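# Is fabric stiffener worth buying for scrap bowls, or is glue the same thing?

**Serena Pellegrini**
October 2018

I have 42 old cotton napkins from my aunt and I want to turn some of them into bowls, the kind where you drape wet fabric over a dish and let it harden. Every tutorial I find tells me to buy a bottle of Prarel stiffener, and every one of those tutorials has a link to buy Prarel. Forgive me for being suspicious. The bottle is $12 and from the label I can't tell how it differs from white glue and water.

Has anyone used both? I don't want to hear that it "gives a professional finish." I want to know if the bowl sags in January when the heat is on and in summer when it's sticky out. These would hold keys and mail, no food.

---

**Laurențiu Coman**

I've used both and I'm not convinced there's much in it. Three parts white glue to one part water, soak the napkin, squeeze it out hard, drape it over a bowl covered in plastic wrap. Leave it a full day before you lift it and another day upside down. People rush the second day and then blame the glue.

Mine did sag a little, but only the one made from a very thin napkin. Two layers fixed it. The Prarel one sagged too when I tried it on the same thin stuff, so draw your own conclusions. What it did do better was dry clear. Glue left a cloudy patch on navy fabric that I never got out. On white or cream you won't see it.

Skip the "fast dry" spray that Motik sells. I went through a whole can on one bowl and it was still floppy.

I do the dripping part outside. Grass forgives a spill and a kitchen floor doesn't.
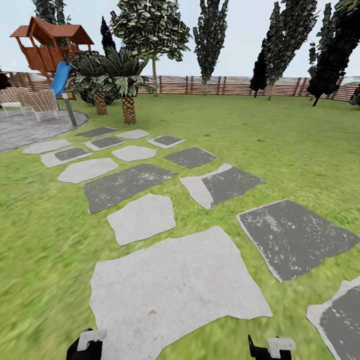
*Stepping stones across the lawn, up toward the patio*

Wash the napkins first, no fabric softener. I doubt the people who say it makes no difference, having skipped it once and watched the glue bead up on top.

---

**cundar64**

just use starch!! my grandma did doilies with sugar water and they lasted 27 years

---

**Serena Pellegrini**

Sugar water sounds like an invitation to ants, so I'll pass, but thank you. Laurențiu, did you seal yours with anything after? One page says two coats of varnish and another says varnish makes the fabric yellow. They can't both be right.

---

**Laurențiu Coman**

They could be, depends on the varnish. I used a water-based one on one bowl and left the other bare. Haven't seen the bare one do any worse. I'd make a single bowl before you spend money on either.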